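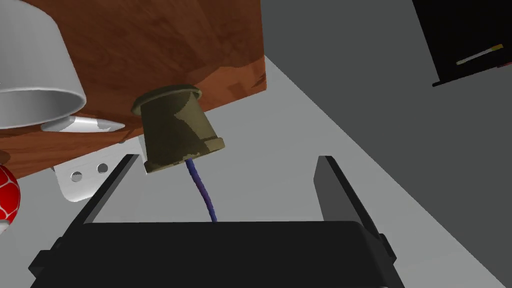
Spider plant gone brown at the tips, is it the water?
Posted 01/06/2020 in Houseplants, Bostside board

Hi all, hoping someone can put me right. I've got a spider plant I bought as a tiny thing for £4 and it was happy as anything all winter, but now nearly every leaf has a crispy brown tip. I water it from the kitchen tap whenever the top feels dry. It's on the sill, gets sun from lunchtime on. My sister says tap water, my neighbour says it's too hot, and I've already snipped the tips off once and they came back brown! Do I repot it or leave it be?
Javusia

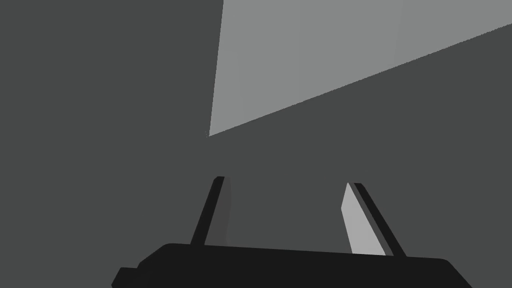

Pacita Sebastian
Leave it be for now, I'd say. Move it off the sill first, a yard or so back into the room, because afternoon sun through glass cooks them. Then try rainwater for a month if you've got a butt (or a bucket outside the back door, that's all I use). When you water, do it properly till it runs out the bottom, then let it dry a bit before the next go. The old tips won't turn green again so don't be watching those, watch the new leaves in the middle. If you do trim, leave a sliver of the brown on, cutting into the green just starts it off again. Mine went exactly the same way and I didn't repot it till roots were poking out underneath. Oh, and go easy on the feed! I was giving mine far too much and I'm sure that made it worse.

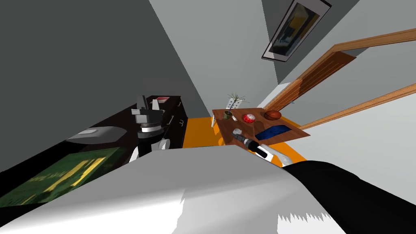
Spiky leaves in a small olive-green pot, on a wooden table

Genar
mine has brown tips and its been fine for years. wouldnt worry

Baluyot
Agree with Pacita about the sun. Not so sure about the rainwater, we're in a hard water area and I've never used anything but the tap. I'd check the pot has a hole in it, loads of the pretty ones don't, and then the roots just sit there sulking. Also is it over a radiator? Mine was until November and it hated it.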